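Plustport Facilities Support
Request: Tabletop waste bin, lid not closing
Location: Paquette Building, second-floor worktable
Submitted by: Josée Kowalchuk
Assigned to: Amrit Dhillon
Status: Open, awaiting part

Description of problem
The lid flap on the small tabletop bin does not return to its closed position after use. The fault was first noted in August. Staff have been pressing the flap shut by hand, and it drops forward again within 30 seconds. A replacement bin is requested if repair is not practical.
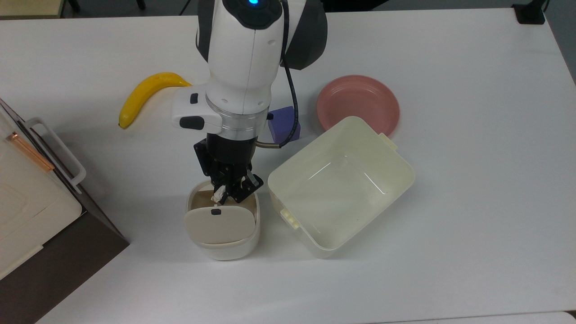 Amrit Dhillon, 9:40 a.m. The hinge was inspected and both pins are seated correctly. The liner had been folded too far over the rim on one side and was trimmed back. With the liner refitted, the flap closed on 2 of 3 attempts. Crumpled tissue put in through the opening can stand up above the rim, and the flap should not be pushed down on it. Please press tissue fully into the bin before releasing the lid. The large cream tub to the right of the bin has no lid and should not be used for waste in the meantime.

Josée Kowalchuk, 1:15 p.m. The instructions have been passed to staff on the second floor. The flap remained open once more after the bin was emptied at noon.

Amrit Dhillon, 2:05 p.m. A replacement flap has been ordered from Flisard. This request will remain open until the part has been fitted and tested.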